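Avham Arts Forum > Exhibitions and Screenings > Unnur Eskildsen at the Brandside: did anyone else sit through the whole thing?

ximena_j
Went on the last afternoon of the October half-term, which may have been a mistake because there were a lot of pushchairs, but I'm so glad I made the trip. For anyone who hasn't been, it's a two-channel film about the ferry that used to run over to Surnby, one screen following the boat and the other staying on the slipway more or less the whole time, with Eskildsen reading her grandmother's letters over both. I sat down meaning to give it ten minutes before my bus and ended up missing two buses. The bit where the letters run out and you just get engine noise had me properly teary. Did other people watch it from the start, or wander in partway through? I wandered in, and I wonder whether I got a different film because of it.

oldslipway
Lovely write-up, Ximena, and I wish I'd felt the same! I did see it from the start and I'm afraid I thought the second screen was doing very little. I love a slow film (I went to all of the Juška season, in the cold, with a blanket) but I kept feeling that the slipway was there because two screens look more like art than one does. The voice was beautiful. I would happily have had it on the radio.

Dalia T
I'm going to disagree with you there, oldslipway, though fondly. The slipway screen is the grandmother. She's the one who stays put and does the waiting, and you keep glancing across to see whether anything has come in yet. I didn't get it the first time either, and it was only when I went back with my sister, who talks all through everything and made me look at the wrong screen, that it clicked.

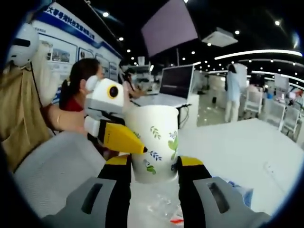 Leaf-pattern paper cup, white tabletop

Sorry, meant to add, the handout by the door has the letters printed in full, including a long one about a goose that isn't in the film at all. Worth picking up, and it's free.

adhiambo.s
Oh, the goose letter! I read it on the way home and laughed out loud. I do think it's a pity it was left out, because the film could have done with one joke in it.

On the sound, can I ask where people sat? I was on the bench at the left and could hear the percussion piece from the next room quite clearly, all that knocking. For a good while I took it for part of the film and thought it was terribly clever, the boat bumping on the piles and so on. Then I went next door and felt rather silly.

ximena_j
Adhiambo, I had exactly the same thing and I have been telling people about the clever knocking ever since! I shall have to go round and correct myself. Dalia, I like your idea about the grandmother very much. It makes the long empty stretch easier to forgive, and I say that as somebody who liked the long empty stretch.

oldslipway
Well, Dalia, you've half talked me round, or at least into a second visit. I still think a film oughtn't to need a sister. And I don't think it's fair on Eskildsen to have the two rooms that close with only a curtain between them. The Brandside did this with the choir piece as well, and several of us wrote in.

Iresha B
Practical note for those going back. It starts again on the hour, and the benches fill up first, so be there by 5 to if you want one. The room on the right has cushions on the floor, which are fine going down and less fine getting up. The upstairs gallery shuts at 4 but the film room stays open until 7, and I found the last showing much the quietest, with the percussion switched off by then.

I'm somewhere between the two of you on the film itself. I thought the first half was wonderful and I'd have let the boat go a bit sooner.

Dalia T
Thank you, Iresha, the late showing sounds just the thing. oldslipway, if you do go, I'll lend you my sister.

oldslipway
Kind of you. Does she like geese?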